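Grasp Retry Logic for a Tabletop Clearing Task
Flurina Kaufmann and Rosalie Steiner
Final project report, May 17, 2025

1. What we set out to do

The assignment asked us to add "one meaningful improvement" to an existing pick-and-place stack. We chose retries. When our arm missed an object, the old code closed the fingers on air, carried the air to the bin, released it, and logged a success. By that standard we inherited a very reliable system.

Our version, which we call Kadora, sits between the grasp planner and the motion layer. It has three jobs: decide whether the gripper is holding something, decide what to do if it isn't, and give up before the teaching assistants go home.

2. Detecting a miss

The gripper reports its finger position after closing. If the fingers travel all the way to the closed limit, they met nothing. This works well for blocks and badly for paper, which gives way under the fingers and lets them close nearly as far as an empty grasp does. Our first threshold, tuned on blocks, declared every paper grasp a failure and put the paper back down, very gently, to try again.

We ended up combining finger position with a second depth image taken after the lift. If the object's cluster has left the table, we call it held. If the cluster is still there, we don't, whatever the fingers claim. The second image adds a pause to every pick. Rosalie wanted to hide it by planning the bin motion in parallel, and that part is in the code, behind a flag, switched off, for reasons that appear in Section 5.

3. Choosing the next attempt

Repeating a failed grasp exactly is a poor plan, although it is the plan we had through most of April. Kadora now segments the table again, drops the candidate that failed along with its near neighbors, and takes the best of what remains. After 2 retries it skips the object and moves on.

The difficulty with crumpled paper is that each attempt can change its shape. Grasp candidates from the old point cloud then refer to an object that no longer exists. We lost a week to a cache that kept serving them.

4. Results

We logged 696 grasp attempts in total. Of these, 376 were run with the final version, and those are the ones we trust. The earlier ones mostly document our learning process.

Paper was our hard case throughout.

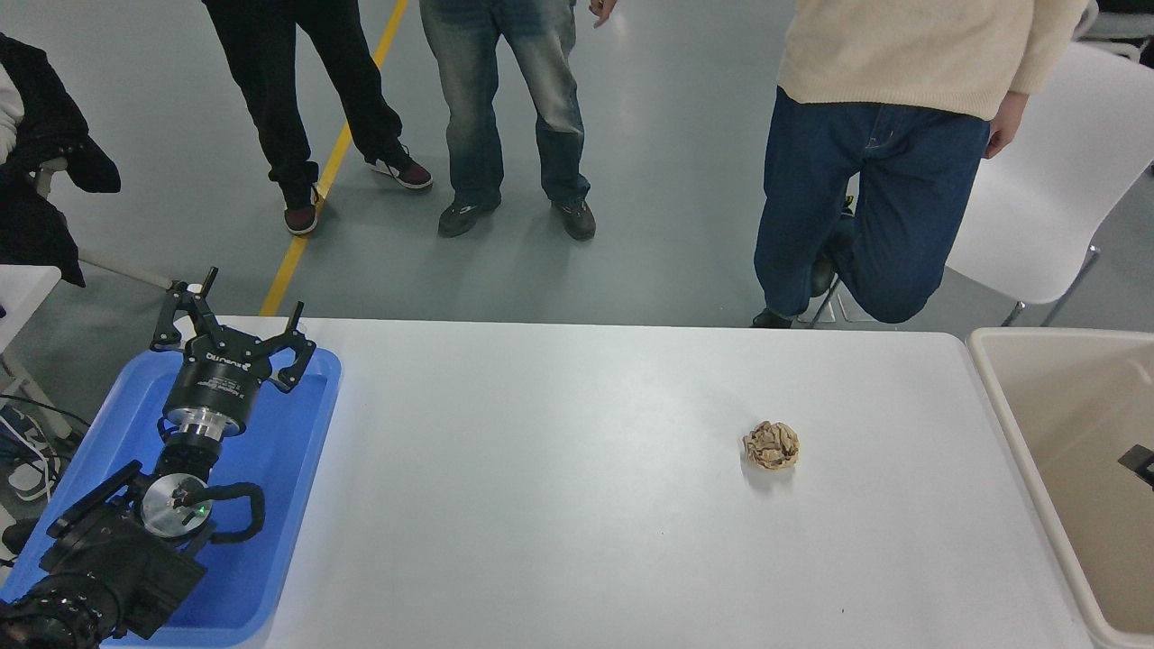
The white tabletop gave us trouble of its own. Depth was noisy on it, and thin shadows next to an object sometimes came through our color filter as part of the object, pulling the grasp center off to one side. We now fit the table plane first and discard any cluster with fewer than 4,000 points. The number was picked by hand and we would defend it to no one. Small objects suffer for it.

5. Known problems

The parallel planning flag can start the bin motion before the depth check has come back. We found this the loud way.

The skip list is never cleared between runs unless the node is restarted. Our README says so in capital letters.

The planner treats the bin as a solid box up to its rim, so drops are higher than they need to be and light objects drift.

6. Next steps

We would replace the point threshold with something that scales with distance, and log raw finger positions from the first day. The code and the parameter files are in the course repository under Kadora, in the branch called final_2. Please do not use the branch called final.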